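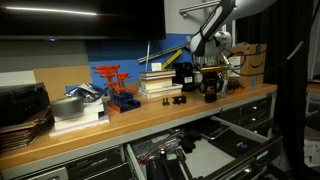 **By R. Dambrauskienė**
*Contributing editor, workshops and small spaces*

I have a soft spot for a bench that's being used. Show me a spotless one and I start wondering where they hid everything! The long butcher-block top at Vodell had me happy before I'd put my bag down, mostly thanks to the orange T-handle hex keys, lined up in their blue holder like organ pipes (I own a set at home and can never find the one I need).

There's a roll of gray duct tape within reach, naturally, and a stack of hardcovers parked right on the bench, a habit I fully support. Books on a shelf across the room don't get opened when you've got a screw in one hand.

What I'd copy first is the bank of dark gray drawers underneath. I priced something similar in January and got quoted $320 a unit, so I'm still living out of coffee cans. I did spend $40 on dividers, and they've helped more than I expected.

My other bit of homework is the wall. A wide blue stripe over a plain bench is such a cheerful thing, and a quart of paint is still cheaper than drawers. I've got 7 feet of wall to fill and a free weekend coming up.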